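Subject: Re: [workshop] Storing lithium cells over winter in the unheated unit

Agnese Stankevičius wrote:

> The Sanddale unit has no heating from November. Last year I left the
> packs on charge the whole time so they would be ready in spring, and two
> of them now run flat after a few screws. Was it the cold that did it?
> Also, does the same advice apply to the old nickel packs in the grey
> cabinet? I would like one rule for everything if there is one.
>
> Agnese

Cold storage is unlikely to be the cause. Lithium-ion cells age more slowly at low temperature, provided they are not being charged at the time. Two other things in your message are more probable causes: the packs sat at full charge for months, and the charger kept topping them up in an unheated room.

Taking these in turn.

1. State of charge. A cell held at full voltage loses capacity even when it does no work. For a long lay-up, aim for half charge. On tools with a gauge, stop at the middle light. On tools without one, charge fully and then run the tool unloaded until it has done half its usual time. This is crude but good enough.

2. Charging in the cold. Do not charge below 5 °C. Lithium can plate onto the anode instead of entering it, and the lost capacity does not come back when the cell warms up. Better chargers refuse to start below a set temperature. The Terketti ones we have do this; the Fosano ones do not, or at least mine did not when I tried it last winter. Bring the pack indoors and give it a few hours first. The case reaches room temperature long before the cells do, so feeling the outside tells you very little.

3. Self-discharge. The cells themselves lose very little. The protection board draws a small current all the time, and on a small tool with a single cell this matters more than on a large pack. Check at the midpoint of the winter. If the gauge is on its last light, bring it back to half.

4. Built-in batteries. Small drivers with no removable pack are stored whole. Make sure the trigger cannot be held down by whatever is lying next to it in the drawer. Mine was found flat in spring for this reason. 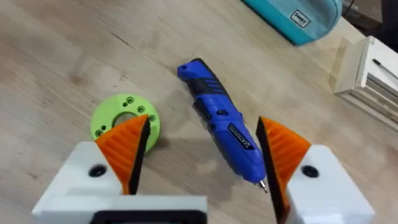
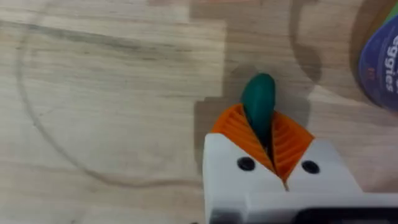

*Blue cordless screwdriver (first picture); small green piece held between orange pads (second).*

5. Nickel packs. There is no single rule, I am afraid. NiMH tolerates being left empty better than lithium does, but it also self-discharges much faster — an older pack can lose 30 per cent in a month. Store those cool, do not leave them on a trickle charger, and give them two full cycles before relying on them in spring. NiCd is similar. Label the shelf so that the two kinds do not get mixed up, as the old Petrauskas charger in the grey cabinet is for nickel only and must never be used on lithium.

On the two weak packs: charge one fully indoors, leave it off the charger for 7 days, then measure the voltage at the terminals. If it has dropped noticeably, one group of cells is probably bad and the pack should go for recycling. If it has held, the pack has simply lost capacity and can still be used for light work. Do not open the case to find out which cell is at fault.

Any pack that is swollen, or that gets hot on charge, goes outside in the metal bin and is not to be tested at all.

I can bring a meter to the unit if you do not have one there. Evenings after six are best for me.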